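27/11/2021

又有人给我转Plislow那篇“整理改变大脑”的长文，这个月已经第三个了。本来想回一句“看过了”，打着打着写长了，干脆开一串。对收纳和断舍离有信仰的朋友可以先静音我，不伤感情。

先交代我的立场：我不反对收拾屋子。我家不算乱，碗当天洗，发票有地方放。我怀疑的是收拾屋子之外被附上去的那一大堆东西，什么专注力、睡眠、婚姻、存款，全都能靠一个抽屉解决。

Plislow是个什么东西，没听过的人简单说一下：一个收纳打卡App，每天推给你一个角落，拍照，打勾，攒够了给你一片叶子。叶子能换课，课的主讲人是Lorne Hiebert。

Lorne Hiebert那本书我买了，读完了，还做了笔记。所以下面谁要说“你根本没读过”，请先翻翻这条。

书的核心主张一句话就能讲完：每样东西都要有“唯一的家”，家外面的东西会持续消耗你的注意力，消耗到一定程度人就会疲惫、易怒、乱花钱。听着很顺。顺得让我想去找出处。

出处在第二章，作者说他跟踪了大约475个家庭。怎么找来的家庭？书里没写。跟踪多久？没写。有没有一组不收拾的家庭做对照？没写。半路退出的有多少？还是没写。

我不是做研究的，我就是个在单位里天天看报表的人。可是一张报表要是只有“改善”这一列，没有“没改善”那一列，我会拿回去让人补。

有人会说，人家写的是大众读物，你别拿论文标准去卡。行。那就别在封底印“经研究验证”五个字。要么是个人经验谈，要么是研究，挑一个。

再说那个474之后多出来的……算了，数字我就不逐个挑了，挑下去像找茬。说说方法本身。

“唯一的家”这个规则，我照着做了一个冬天，从书到手一直做到二月。剪刀进厨房抽屉，卷尺进玄关柜，胶带进书桌。做完那天晚上很爽，这点我承认，爽得给好几个人发了消息。

然后我发现我一天要为一把剪刀走好几趟。拆快递在玄关，剪标签在卧室，剪葱在厨房，剪刀只有一个家。以前我是三把剪刀扔在三个地方，从来没找过剪刀。

按书里的讲法，三把剪刀是“重复持有”，属于病征。按我的讲法，三把剪刀是一点点钱换了很多趟路。谁更划算得看你家多大、腿脚怎么样、一天拆几个快递，没有放之四海的答案。

我妈看我拿着剪刀来回走，问我在练什么功。

好，规则不好用就改规则嘛，这很正常。可是你去看书后面的问答，有读者提了几乎一样的问题，作者的回答是：“你还没有真正和多余的剪刀告别。”

这种回答我一看见就警觉。方法有效，是方法好；方法没效，是你不够诚心。那请问什么情况下能证明方法不好？一种都没有的话，这就没什么可聊的了。

减肥书也这么写，理财课也这么写，教人早起的也这么写。换个名词，段落都能直接挪过去用。

说到早起，插一句题外话：早起圈和收纳圈的人重合得厉害。我关注的早起博主，家里台面全是空的。我一直想知道他们的电饭煲放哪儿。

回来。第二个让我怀疑的地方：“清空”和“变好”之间的先后关系。人在什么时候会下决心大扫除？搬家前后、换工作、分手以后、病好了、放假了。这些时候生活本来就在变。

一个人分手半年后心情好了，中间顺便扔了十六袋东西。心情好是因为扔了东西，还是因为过了半年？还是因为心情先好了才有力气扔？书里一律算给扔东西。

我自己就是例子。我那回大扫除之后睡得特别好，逢人就讲。过了很久才想起来，同一个星期楼上的装修停了。

评论里已经有人说“那你怎么解释我真的变好了”。我不解释，我替你高兴。你变好了是一件事，为什么变好是另一件事，后面这件你我都不太知道。
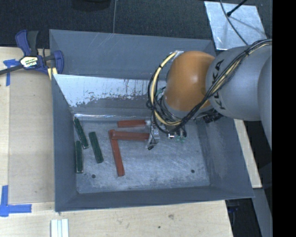
接着说钱。收纳这门生意最有意思的地方在于，它一边劝你少拥有，一边卖东西给你装东西。

Jardine家的那套抽屉分隔盒，书里提了很多次，每次都说“当然，用鞋盒也可以”，然后下一页配的全是Jardine。读者又不傻，读者会去买。我也买了。

买回来发现尺寸跟我家抽屉差两指宽。两边空出来的缝，现在专门收集回形针、橡皮筋和来历不明的小螺丝。我的抽屉原先是一个乱，现在是几个整齐的格子外加一条很深的沟。

退货要自付运费，于是这套盒子自己成了我家里没有“唯一的家”的东西。目前在衣柜顶上。

我不是说卖盒子有罪。卖盒子很好，盒子是有用的。我只是觉得一个人如果同时在讲“物欲是病”和“这里下单有折扣”，听的人可以多留一个心眼。

课的事也讲讲。App里叶子能换的只有试听，正课要钱。正课讲什么呢，我朋友上过，借我看了她的笔记。第一讲是书的第一章，第二讲是书的第一章加上音乐。

她自己的评价是“氛围挺好的”。我信。一群人约好同一时间在家收拾，开着视频互相看一眼，确实比一个人闷头干有劲。可这是“有伴”的好处，跟那套理论没什么关系，你们约着一起背单词也一样。

收纳圈有一份通讯叫Duster，每期都会登“读者蜕变”。我把能翻到的旧刊都翻了，大扫除当天的照片一堆，一年以后的回访一篇也没找到。可能有，我没翻到，谁找到了请贴给我，我认。

我为什么这么在意一年以后？收拾屋子这种事，当天成功不算难，难在它会自己长回来。信会来，快递会来，孩子会从学校带回来一个纸糊的恐龙。

恐龙扔不扔？书里有专门一节讲“情感类物品”，建议拍照留念，然后扔掉。写这一节的人大概没有在第二天早上被问过“我的恐龙呢”。

而且拍照留念这个建议，把一个柜子的乱换成了一个相册的乱。我手机里的照片从来没整理过，我估计你也没有。硬盘里的乱不占地方，所以就不算数了？按“持续消耗注意力”的说法，它也该算才对。

这里我得公道一点，讲讲我读到的另一边。Diane Fehr，在Warneck给人做上门整理很多年，写过一篇不长的东西，我觉得比那一整本书都老实。

她说她的客人里，有一部分请她来一次就再也不需要了，有一部分每年都要来，还有一部分她去过之后更糟，原因是她把东西放到了客人自己找不到的地方。最后这部分她也写了出来。光凭这一点我愿意听她讲别的。

她还写，她从来不在第一天扔任何东西。第一天只问一个问题：你平时站在哪儿用它？然后就把东西放在那个人站着的地方旁边。难看也放那儿。

看到这里我把剪刀又分回了三个地方。

她的文章里没有大脑，没有多巴胺，也没有能量。通篇最高深的一个词是“顺手”。

有人刚问我：那你到底信什么？问得好，我也想了想。我信东西放在顺手的地方找起来快。我信地上少点东西不容易绊倒，特别是家里有老人。我信过期的药该清掉，按当地的规定处理。再往上的我就开始要看证据了。

“凌乱让人焦虑”这句，我觉得一半一半。有的人一看见桌上有三张纸就坐不住，我同事就是。也有的人桌上像遭了灾，工作做得又快又好，你替他收拾了他反而抓瞎。拿前一种人的感受去给后一种人开方子，不合适。

反过来也成立哈，别拿我这串去怼你家那位爱干净的。人家看着难受是真难受，那是相处的问题，商量着来，跟科学没关系。

讲到相处，书里有一章专门教你怎么“带动家人”，我读得很不舒服。建议是先从自己的东西做起，等家人“被你的光吸引”。等不到怎么办？建议是悄悄处理掉一些“他们不会注意到的物品”。

这个我反对得比较坚决。别人的东西就是别人的东西，不会注意到也是别人的。我小时候一盒子糖纸就是这么没的，到现在提起来我妈还说“你又不玩了”。

再讲讲那个“100件挑战”。规则是全部家当减到100件以内，每年一到年底就要翻红一次。我认真看过几个人的清单，看得津津有味。

袜子算一双还是算两只？有人全部袜子算一件，写作“袜子”。有人“厨具”算一件。有人书不算，因为“书是精神”。有人电脑和充电器和鼠标和硬盘合并为“工作”。照这个算法我也在挑战以内，我的家当是“家”，一件。

我没有嘲笑他们的意思，他们玩得开心。可是这些清单后来被人拿去写文章，说人只需要100件东西就能幸福，底下几千个赞。源头的那个数根本就是各数各的。

还有一条经常见的：“你家里八成的东西一年都用不到。”八成是怎么来的，我追过。这篇引那篇，那篇引一本书，书里写“据统计”。到头了，后面是墙。

退一步讲，就算八成是对的，又能说明什么？灭火器我一年都没用到，雨靴也没有，护照前阵子也没用。使用频率低跟没用，中间差着一场大雨。

灯泡我也备着。前几天晚上厨房灯坏了，两分钟换好，用的就是那个被书里点名批评的“以防万一抽屉”里的。我换完灯泡站在抽屉前面得意了一会儿。

当然那个抽屉里也有四根完全相同的、不知道插什么的线。我不是完人。

“以防万一”这四个字在收纳圈名声很臭，可是它对谁臭是有讲究的。楼下就有便利店、缺什么马上能买的人，扔起来当然潇洒。住得远的、手头紧的、腿脚不便的，多存一卷胶带是有道理的。

我外婆那一辈人塑料袋都叠成三角存着，被小辈笑了好多年。后来小辈开始买“可重复使用收纳袋”。我没有评论。

写到这儿看了看私信，有一位朋友很客气地说，她产后那阵子就是靠每天清一个角落撑过来的，看我这串有点难过。先跟你说声抱歉，我语气是冲。

也想跟你说，我一点没觉得你那段经历是假的。那么乱的日子里，每天有一件十分钟能做完、做完看得见的事，这当然能帮人。我怀疑的是有人把你的经历收过去，去掉你这个人，印成“经研究验证”，再按季度卖给别人。

她回我了，说那阵子她用的是免费版。好的，干杯。

还有人说我是“为了反对而反对”，说我这种人对什么都怀疑，活得累。累不累我自己知道，我就是个爱看脚注的。脚注看到头还站得住的东西，我用起来比谁都踏实，比如刷碗机，我逢人就推荐。

刷碗机没有说过它能改善我的婚姻。它说它能刷碗。

补充回答几个重复问得多的，后面不一条条回了。

问书值不值得买：图书馆借。第四章讲冰箱的部分挺实用，先进先出、贴日期，我一直在照做，剩菜浪费少了不少。这算我个人体会，没跟踪过任何家庭。

问App要不要卸：你喜欢就留着，通知记得关掉。它晚上会推“你的角落在等你”，我被吓到过一次。另外你上传的那些家里的照片存在哪儿、留多久，隐私条款里写得很含糊，我写信问过，收到的是自动回复，里面祝我有清爽的一天。

问Jardine的盒子能不能转让给你：能。来之前先量抽屉，量内侧，别量面板，我就是量的面板。同城自取，不讲价，反正也没几个钱。

问Diane Fehr那篇在哪儿看：我是别人打印出来给我的，手头没有链接，回头问问。她好像不怎么上网，有也说不定是我没找着。

问我家到底什么样：普通。餐桌一头吃饭，一头放东西，放东西那头每到有客人来的时候整体平移到床上，客人走了再移回来。这套方法我用了很多年，没出过书。

问“那为什么我收拾完就是想哭”：不知道。可能是累的，可能是翻出了什么。翻出旧信的话先别看，先吃饭。

刚才有人贴了一篇新的，说叠衣服的方向会影响决策能力。我点进去看了，参考资料列了一条，就是Lorne Hiebert那本书。

先到这里，水开了。明天要是有人找到那个一年以后的回访，发我，我另开一串，写在最前面。

补一条：盒子已经有人要了，别再私信了，谢谢。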